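Farnen Paint Library
Frequently asked questions: paint finishes, samples and touch-ups

We get more questions about shine than about color, and we love them all. If yours is missing, bring it to the front desk on Vurnow Street, or drop it in the question box by the door.
Last updated 17 Jan 2026

What is the paint library?
A lending shelf, basically, only with paint! People bring in good leftover cans, we check them, stir them, label them and put them back out for anyone who has a wall to cover. You can also borrow brushes, roller frames, trays and the big extension pole (please bring the pole back, there is always a waiting list for it). We had 700 cans on the shelves at the last stock check, and a surprising number of them are very nice greens.

Do I need to be a member?
Not to come in and look, and not to take sample pots. To borrow tools you need a library card, and you can sign up on the spot with something that shows your address.

How many cans can I take home?
Up to four per visit. If you are painting a whole apartment, talk to us first and we will try to put together a batch in one color. Mixing leftovers of the same type and sheen is one of our favorite jobs. The Hanus Room downstairs, where the kids' reading group meets, was painted entirely from mixed whites and it looks wonderful.

What do all the finish names mean?
Going from least shiny to most, you will usually see flat or matte, then eggshell, satin, semi-gloss and gloss. The names are not fixed from one maker to the next, so one company's eggshell can be very close to another company's satin. Look at a dried sample before you decide. The wet paint in the can will fool you every time, it all looks shiny in there.

Which finish should I use where?
Matte for ceilings and for walls that have had a hard life, as it hides dents and old patches beautifully. Eggshell or satin for living rooms, bedrooms and hallways. Semi-gloss for trim, doors and kitchen walls that get wiped down a lot. Full gloss is for when you want a front door people notice – and if you have been thinking about a gloss door, do it, it is such a cheerful thing to come home to.

Will gloss show every bump?
It will show a lot of them, yes. Sand, wipe off the dust, prime, then run your hand over the surface with your eyes closed. Your fingers will find what your eyes missed.

My touch-up doesn't match, and it's the same can. Why?
Usually it is the sheen and not the color. A brush leaves a different texture from a roller, and older paint may have faded or been rubbed smooth. Try a small foam roller, put on as little paint as you can, and feather it out at the edges. If the patch still stands out, repaint that wall from corner to corner. It sounds like a big job but it often takes less time than fussing over the patch for a whole afternoon!

Why does the same color look lighter or darker in another finish?
Shiny surfaces bounce light back in one direction, so you get bright spots in one place and deeper color in another. Matte surfaces scatter it, so the color looks softer and more even, and often a little lighter.

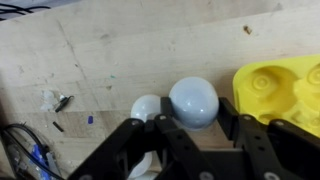
Corinne Deschamps
Finishes and Samples Coordinator, Farnen Paint Library

You can see it on small round things just as well as on a wall. The glossy pale blue-gray ball has a soft highlight on top, and the smaller white one beside it is matte. Try it at home with anything curved, a painted doorknob or a mug, and turn it near a window.

How long do I wait between coats?
Follow the can if the label is readable. If it isn't, give water-based paint four hours, and longer in damp weather. Two thin coats beat one thick one, and I will happily say so to anyone who stands still long enough.

Can I wash a freshly painted wall?
Give it a few weeks to harden first. After that, use a soft cloth, warm water and a drop of dish soap. Go gently on matte, as hard rubbing can leave shiny marks.

What can't you accept?
Rusted cans, anything without a label, paint that has frozen, and spray cans. We also can't take oil-based paint at the moment.

When is the next sample day?
In June, out in the courtyard if it's dry. There will be 7 tables with boards to brush, roll and compare. Wear old shoes.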